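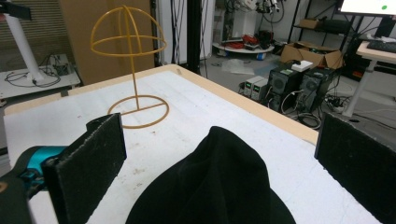 Bateria morre com a carrinha parada – como descubro o consumo?

oficina_de_quintal

Boas. Carrinha diesel, fica parada durante a semana e quando lá chego já nem dá o clique do motor de arranque. Bateria nova, uma Totatell, comprada em março. Já a carreguei 9 vezes desde então, contei porque ando a apontar tudo num caderno. O alternador carrega bem, pelo menos foi o que me disseram na Ostrowski quando lá fui.

Medi com o multimetro em série no negativo e dá-me 200 mA. Com tudo desligado, chave fora, portas fechadas. Parece-me muito mas não sei o que é normal.
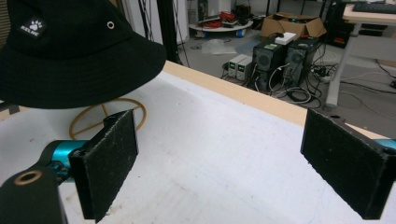

Chapéu preto KELME

Já tirei o fusível do rádio e ficou igual. Luz da mala também não é, tirei a lampada. O anterior dono pôs um localizador GPS da Merkow algures atrás do tablier e nunca encontrei a caixinha. Pode ser isso? E tirar os fusiveis um a um, faço com a porta aberta ou fechada? É que a caixa está do lado do condutor e com a porta aberta acende o interior e estraga-me a leitura toda.

Não queria levar a um electricista já, gastei há pouco tempo quase 1297 euros na embraiagem e a carteira está como a bateria. 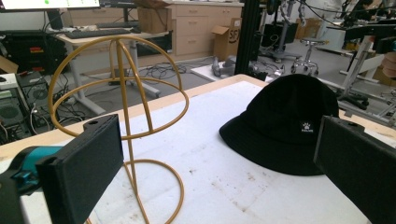
parafuso_solto

200 é muito, sim. Mas quanto tempo esperaste antes de ler? Há módulos que demoram a adormecer, se mediste logo a seguir a fechar a porta esse valor não vale nada. Fecha tudo, tranca, vai almoçar, volta e lê outra vez.

Para a porta: com uma chave de fendas fecha o trinco da própria porta com ela aberta. O carro pensa que está fechada. NÃO te esqueças de puxar o manípulo antes de a fechar a sério, senão empenas o trinco. Depois esperas na mesma que adormeça tudo.

E não tires fusíveis logo. Cada vez que tiras e pões um podes acordar um módulo e lá volta o consumo para cima. Mede a queda de tensão nos dois pontinhos de metal em cima de cada fusível, multimetro em milivolts. Zero = não passa corrente. Se der alguma coisa, é nesse circuito. Há tabelas na net para converter consoante o tipo de fusivel.

Ah e não abras portas nem dês à chave com o multímetro em série, queimas-lhe o fusível interno. Nem pensar em dar arranque.

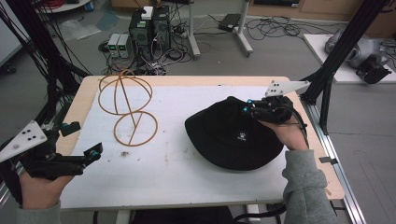
diesel_e_pinhal

Localizador é suspeito, claro, mas muitas vezes vai ligado directo à bateria ou ao canhão da ignição, não aparece na caixa de fusíveis. Segue os fios finos que saem do positivo. Se houver um com porta-fusível em linha, abre e vê se a leitura baixa.

Tive uma parecida e eram 2 coisas ao mesmo tempo, relé colado das velas de incandescência e o díodo do alternador. Se o alternador tiver um díodo a passar também gasta parado, mesmo a carregar bem. Desliga o cabo grosso do alternador (negativo da bateria FORA primeiro!!), isola a ponta, liga o negativo e mede outra vez.

Eu uso uma pinça Enlow de corrente contínua, não é preciso desligar nada, só que para valores pequenos tem de se fazer o zero antes.

oficina_de_quintal

Obrigado aos dois. Não esperei nada antes de medir, li logo. Vou repetir com o truque do trinco e depois digo o que deu.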